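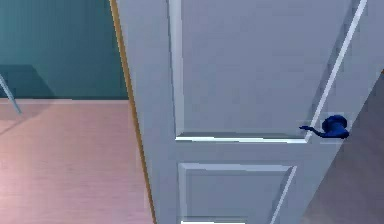 I went to an open day in August expecting to be talked at, and I came home wanting to write in praise of doors. The hosts were a small outfit called Wilberg, who teach household robots their manners in simulated homes before any machine is let loose in a real one, and they had set out folding chairs, a big screen and a plate of very good almond cookies. I had pictured gleaming arms flipping pancakes. What we got first was a white paneled door, standing partly open, with a dark blue lever handle and a bit of teal wall and pink floor showing past its edge, and the young woman at the front told us cheerfully that she had spent most of her year on it. People laughed. I laughed too, and then I thought of my own back door, which sticks, and how I lift it a little with my hip without ever having been taught to, and I stopped laughing and started taking notes on the back of the program.

My opinion, for what it is worth (and I have been told it is worth about one newspaper column a month), is that we have been shown the wrong end of robotics for years. We get the backflips and the dancing. We hardly ever get the dull part, and the dull part is where a person can tell whether the thing might one day be of use to an aunt with bad knees. A lever has to be found, pressed down and held while the door moves, and your body, if you have one, has to be somewhere other than in the way. I do it with a laundry basket in my arms. The Wilberg people told us they run a single doorway up to 600 times in an evening, with the starting spot nudged a little each time, and then go through the failures over breakfast. I found that oddly comforting. It sounded like learning the piano.

There were 60 of us in the room, a fuller house than they had planned for, and a good many had come because of Fundside, the local giving scheme that had put a little money into the project. Some of the questions were sharp. A man in the second row wanted to know why public goodwill should be spent on pretend houses when there are plenty of actual ones with actual people in them who need a hand. It was a fair thing to ask, and I don't think he got a full answer, so I'll have a go at it myself. A pretend house can be got wrong in. If a program misjudges a doorway on a computer, the cost is a line in a log, and if a heavy machine misjudges the doorway of someone who is slow on her feet, the cost is a hip. I would much prefer the first 13 bad ideas to be tried where they can't hurt anybody, and the next 200 as well.

After the coffee break they moved us on to the rest of the room. The software is called Serov and the room-building part of it is called Thongsuk, and I never did learn why, though I asked twice and was given two different stories, both charming. I'm no gamer, and it took my eyes a minute to settle, but once they had, I caught myself thinking about where I would put a rug.

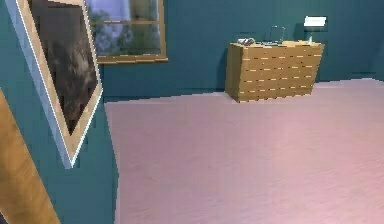

The simulated room at Wilberg's open day, with the window, the wooden cabinet and its faucet along the back wall.

Now, it's a tidy room, and this is where my enthusiasm cools a little. All that clear floor! I raised my children in a house where you could not cross the kitchen without stepping over a shoe, a cat or a half-built castle, and I would guess that most of the people who might really want a helper at home live in something closer to my kitchen than to this one. I said so, at more length than I meant to, and to their credit the team nodded and wrote it down. Clutter is on the list, they told me, after doors and drawers. I'd move it up. I would also ask them to invite a few home health aides to the next open day and seat them in the front row, where the cookies are, and let them talk for as long as they like about hallways, walkers, bath mats and the dog.

I do hope there is a next one. They are talking about spring, if gatherings allow, and I've already put my name down and offered to bring the shoes.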